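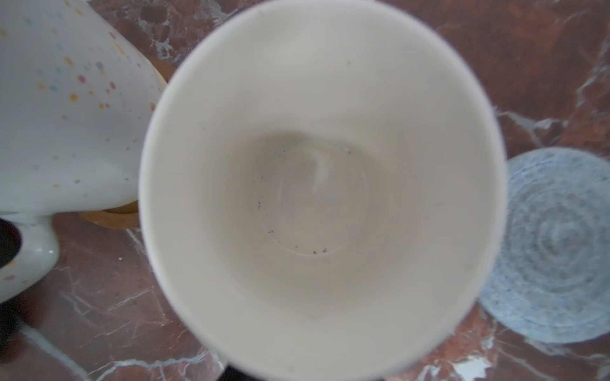 mkdrury wrote that the same thing gets asked every few months and the answer moves a little each time, so please say what chore you mean and what you'd call done. Fair enough. I've edited my post to do that.

Home > Community Help > Home Automation > Chores and Kitchen

Can a machine clear up the coffee mugs yet?

Posted by tidewater_ron

I look after the break room for a small shop in Lamont. We make cabinet hardware. There are 13 of us and everyone drinks coffee, so by the afternoon the counter has mugs all over it, mixed in with coasters and whatever else people put down. I spend more time on that counter than on any other part of the room.

The owner saw a demo of a two-armed machine and now wants to know if we could get something that would do this:

- pick up the mugs wherever they are and put them on a tray
- put the coasters back in one pile
- leave alone anything that is not a mug or a coaster
- tell a mug that needs washing from one that doesn't

I don't need it to be fast. It could run after 4 p.m. when the room is quiet. I need it to not break mugs, because people bring their own and get attached to them. I do not need it to load the dishwasher, though that would be nice.

Is this a real thing a shop our size can have, or should I tell him to wait? A dealer in Medora quoted us on a Senum unit but could not tell me if it would handle cups with different handles.

Posted by halfcourt_b

No. Buy a second dish rack and put up a sign. We did that at our place and it fixed most of it. These machines cost more than a year of somebody wiping a counter.

Posted by pkl_benchtop

I work with arms of this type, so here is a longer reply. I'll take your list in order.

Picking up mugs. Yes, in a limited way. A two-finger gripper can take a mug by the rim or by the handle, and both work. The rim is easier when the mug is standing up and has space around it. When two mugs are nearly touching, there may be no room for a finger between them, and the arm has to come in from another side or push one mug over first. Pushing is where mugs get chipped. Thick walls are harder than thin ones if the gripper doesn't open very wide. Get the opening in millimeters from your dealer and measure the fattest wall and the fattest handle you have.

We ran 167 mug pickups in July on a bench with a stone top. The machine dropped 3. All of the drops were glossy mugs taken by the rim, and after that we changed the finger pads. I would not take that as a promise for your counter, because our mugs were empty. A mug with an inch of cold coffee in it is another job, and I would want a person to empty them first.

Putting them on a tray. The first mugs are easy. It gets harder as the tray fills up, because each one has to go down between the ones already there. Handles are the main trouble. A person turns the handle toward the open space without thinking about it. A machine has to be taught to, and if it isn't you end up with handles sticking out past the edge, where the next person catches them with a sleeve. Use a bigger tray than you think you need.

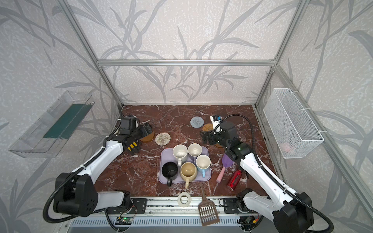 Last changed: July, 4 p.m. (pkl_benchtop, fixed spelling)

Coasters. Worse than mugs, in my experience. They lie flat and the fingers have very little to get hold of. Woven ones are better than wood because the edge gives a bit. If a mug is sitting on the coaster, the mug has to be moved first, so the order matters. If a coaster is the same brown as the counter, the camera can miss it. Reddish marble and an orange-brown coaster are close enough in color to be a nuisance in poor light. I would buy pale ones.

Leaving other things alone. Fairly good now. Telling a mug from a can, a spatula or a roll of tape is not much of a problem. The trouble is reaching past them. An arm going for a mug at the back can knock a can with its elbow and not know it. Two arms make this somewhat worse, as they also have to stay clear of each other.

Clean or used. This is the one I would drop from your list. A camera over the bench mostly sees the outside of the cup and part of the inside. A camera at the wrist can look straight down into it, and then you can see fine dark specks on the floor of a pale cup. On a black mug I would not trust it at all. Also, specks could be coffee grounds or dust, and a shiny streak could be liquid or just the glaze catching a light. My advice is to treat every mug on the counter as used and wash them all. It costs you a few extra mugs per load and takes out the hardest decision.

On price I can't help. I haven't used the Senum. We had a loan of a Hurkow arm for a while and it was fine for this kind of weight, but the software needed somebody on it most mornings. Ask your dealer who does that part after the sale. If the reply is that you do, count those hours against the time you spend on the counter now.

So for your shop: mugs to tray, yes, with someone in the building. Coasters, sometimes. Sorting by clean and used, no. If the owner wants it because it interests him, that's a fine reason, but I would not buy it to save labor this year.

Posted by ostrander22

Agree with the long reply except for the coasters. Suction works on the smooth ones. It doesn't work on woven, so you would need to pick one kind and stick with it. Also get the dealer to run your own mugs before you pay anything. Take him a box of the ugliest ones.

Comments (4)

tidewater_ron: Thanks. I measured and our thickest handle is on the owner's mug, so that will be the test.

halfcourt_b: Still say dish rack.

greyline: What finger pads did you switch to?

pkl_benchtop: Softer rubber, with ridges. They wear out, so order spares.

Back to Chores and Kitchen | Next thread | Report a problem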